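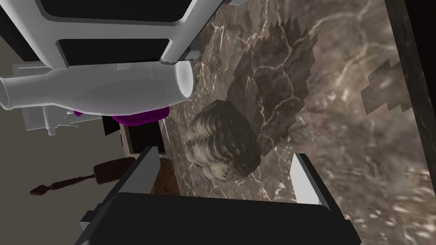 Can a Robot Clear Your Kitchen Yet?
Final report, Home Robotics elective, Gesville

I picked this topic because I hate clearing counters, and I figured that if a machine could do it I'd never have to again. So I spent most of November with a two-armed robot in the Plalley simulator, trying to get it to put away the stuff on a kitchen island. (Our class doesn't own a real one. I asked!)

My plan was pretty simple. Pick up one item, set it where it belongs, go back for the next. I wrote the controller on top of Prarna, the planning library we used in lab, and ran 400 attempts with the start positions shuffled each time.

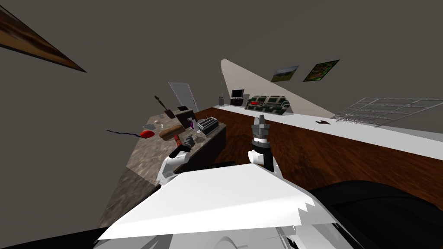

The first thing I learned is that a messy counter is way harder than a single block on a table. Bread is squishy in real life but rigid in my sim, so my results on soft stuff don't mean much. Cables are awful. I gave up on cables after the first week and just told the planner to leave them alone.

Only 17 attempts ended with everything else put away, which hurt a little. Most of the failures were in the reach, before the fingers even closed, and a lot of those came from the wrist camera losing the counter completely. 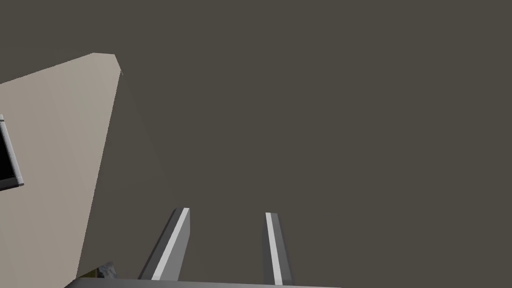
When that happens the arm has nothing useful to aim at, so I added a "back up and look again" step. It helped, but it's slow. One full try could take around 2000 simulation steps, and I can wipe down my own kitchen while it's still thinking about the toaster.

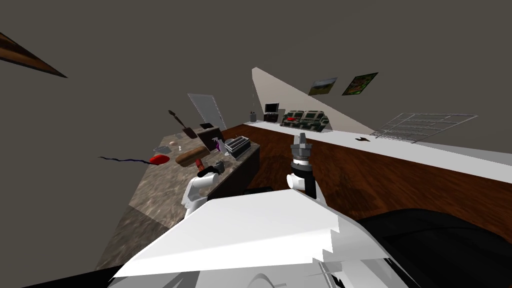 Figure 4. Kitchen island with the left gripper near the mallet, Plalley simulator.

So, chores? Not yet, at least with my code. Next I want to try the Baluyot grasp planner and cut the item list down to 5.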